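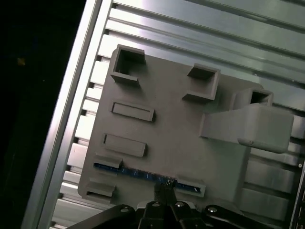

The Swati's deck log is driving me a little crazy, so I'm writing down where I've gotten with it before I forget what I did. She was a harbor tug, she worked the anti-submarine nets at Vodport through most of the war, and her log came to us in a biscuit tin with the covers gone and the pencil rubbed down to almost nothing. What I'm after is the dent the pencil left in the paper, which means light from one side and a lot of patience. If you want to know what I'm looking for, think of the gray printed plate up top, the one with the hollow square sockets: the surface is matte and it's flat, but you can still make out faint layer lines in it, and the gray goes from lighter at the top to softer shadow lower down, all one color of plastic. A page of rubbed-out pencil is the same problem, only the ridges are much shallower and some of them spell "wind SW."

2022-01-18
By Caroline Mugo
Filed under: Bench Notes / War at Sea / Paper

OK, state of things. The log has 195 leaves that I'd call whole, plus a pile of scraps in an envelope that I haven't touched. I'm in the stretch for June 1943, and I'm only doing that stretch for now, since the rest of it is (mostly) readable with a good lamp and a cup of coffee. June is the bad part. Somebody sat the log on something damp, open, face down, and then dried it too fast, and the pages cockled. Cockled paper throws its own shadows, and they're a hundred times bigger than any pencil stroke.

What I tried first was the obvious thing, lamp down low on the left, page under the glass. It's awful! The glass kills the relief, you get a lovely flat page with nothing on it. So the glass is off and I'm holding the corners with the little suede weights, the light ones. Don't use the lead snakes on this book, Akinyi, I know you like them, but the gutter is splitting and they pull.

Second try was lamp on the left, then turn the lamp 90 degrees and look again from the foot of the page. Much better. Whoever kept the log in June had a heavy downstroke and practically no pressure going sideways, so with the lamp on the left you get all the uprights (l, t, the back of the d) and none of the joins, and with the lamp at the foot you get the joins. Put the two together and you can read it. Sort of. I've been taking one exposure each way and flipping between them on the screen, and my eye does the rest. There must be software that does this for me, and I know Wokstead has the dome with all the lights in it, but the dome is booked until spring and I want to see what the lamp can do.

Why I care about June: the net defense file at Drilen says the gate at Vodport was closed all night on the night the oiler got hit in the anchorage. That's the version in the port history and it's the version on the sign by the ferry landing. If the gate was shut, then the submarine was already inside, or it wasn't a submarine at all and the oiler sat down on one of our own mines, and people have been arguing about those two for as long as I've lived here. The tug opened and closed the gate. The tug wrote down when. So the tug's log ought to say, and the tug's log for that night is the single most rubbed page in the whole book. I noticed that on the first day and I've been trying very hard not to get excited about it.

Here's my boring explanation, for balance. The page is rubbed because it's the page the book fell open at. The spine is broken exactly there, and if it lay open in a wheelhouse for years with sleeves going across it, that's where you'd get the wear. The facing page is rubbed too, nearly as badly, and the facing page is a coal delivery. Nobody was covering up a coal delivery.

The exciting explanation needs an eraser. With an eraser you'd expect the paper fibers to be roughed up in patches where the words were, and the printed rules to be scuffed along with them. I looked under the stereo microscope for most of the afternoon. There's roughing in one place, over the entry after midnight, maybe the width of my thumb. But there's the same thing in the margin where nothing was ever written as far as I can tell, and there's a brown ring there as well, so a mug could have done it. I'd love a second pair of eyes. I've written the spot on a slip in the folder so you don't have to go hunting, but please look at the whole page first before you read my slip, otherwise you'll see what I saw.

What I can read on the night, with how sure I am:

"Relieved at 8" - sure.
"Gate closed" and a time, which is either 9:10 or 9:40 - sure about the words, not about the time. The second digit has a tall upright in it, but he makes his ones with a hook.
"Stood by" - sure.
Then a line I can't get at all. Uprights only. There's a long descender near the end that might be a g or a y.
"Gate" again, at the start of the line after that. Pretty sure. The word following it is short. It is not long enough for "closed" in his writing, I measured it against other nights. It could be "open." It could also be "made" or "fast" or "wire" or nearly any other short word a man on a tug might write at that hour.

So that's the whole result so far: one short word. I can hear you laughing.

I went back over the other nights to get a feel for how he writes it. When he opens the gate he nearly always puts the name of what's coming in or out, usually cut down to a few letters, and then he signs for it. On the bad page there's no signature next to the second "Gate" that I can bring up with either lamp position. He does forget sometimes. I found one other night with no signature on an opening and that one's in perfectly clear pencil, so a missing signature tells us nothing much on its own.

There's also a different hand in the book that I hadn't separated out before. It turns up on the odd relief watch, small and upright with a harder pencil, and I'd been reading it as the same man on a steady day. He isn't. The sevens are crossed. I don't have a crew list for the tug (does Drilen? I thought they had the pay books for the yard craft at least), so for now I'm calling them A and B in the transcript. The bad page is all A, as far as I can see, but the unreadable line is small for A. I don't want to say more than that until I've had it under a better light.

Some practical stuff for whoever has the bench next.

The humidity in the back room was up when I came in and the page had relaxed a bit, and it was noticeably easier to read before the heat kicked in. I'd like to try two hours in the humidity chamber and a very light press between blotters, but only on the scraps first. Don't do it to the June pages. If the dents are all we've got then flattening the paper is the worst thing we could do to it, and I had to talk myself out of it today, I was that annoyed with the cockling.

Exposures are in the shared folder under the tug's name, left light and foot light in pairs. I messed up the order on two of the pages in the middle, and renamed them, so if the handwriting jumps from coal to weather and back that's me.

The lamp's clamp slips. I've tightened it and it still slips. Check the angle between shots, or you'll get a pair that won't line up and you'll blame your eyes like I did.

Still to do: ask Drilen about the pay books, ask Wokstead if there's any chance of a cancellation on the dome, finish the pairs for the rest of the month so there's something to compare against. And I want to look at the harbor signal book for the same night if anyone has it - the gate had to hoist lights when it was open, and somebody up at the signal station should have been writing that down too. Different book, different pencil, and hopefully kept somewhere drier.

Akinyi, the folder's on the left side of the cabinet, second shelf. Slip's in the back pocket. Look at the page first!

We use cookies to remember your settings and to see which pages get read. By continuing to use this site you accept our cookie policy. Accept | Manage settings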